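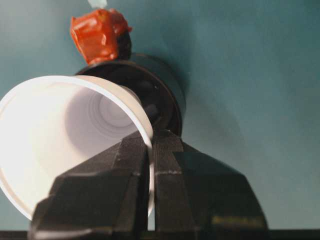

Tidying up after other people is the most relaxing thing in the world, one of our regulars told me, as long as they aren't your own dishes. I've quoted her ever since, and I'm hoping a few of you feel the same way!

I run the cup side of Sistside, and I'm looking for people to come and sort, stand up and stack cups with us at the Wollislow hall. We end up with white plastic ones, dark ones, big ones, little ones, all mixed together and plenty of them lying on their sides. I want to find out how regular folks like to put that kind of mess in order (by color? by size? whatever is closest?) so we can plan our new shelves around it.

You'd come in for one session, sit or stand at a table, and clear it any way you please. Then we chat over coffee and I ask you a bunch of nosy questions. Do you stack or do you line up? Rim down or rim up? I'm a rim down person myself and I've had real arguments over it.

Pay is $200 for the session, handed over the same day. If you come back for the follow-up in October it's $248 for both together. Parking behind Marchetti is free, and the hall door is the green one next to the bike rack.

You need to be 18 or over and okay with handling light plastic cups for a couple of hours with breaks. No experience, no résumé, please don't send me one. Left-handed people, I'd love more of you.

To sign up, leave a note at the Sistside desk, room 221, with your name, a phone number and whether mornings or evenings suit you better. Sign-up closes 2024-02-11, and I'll call everybody back either way.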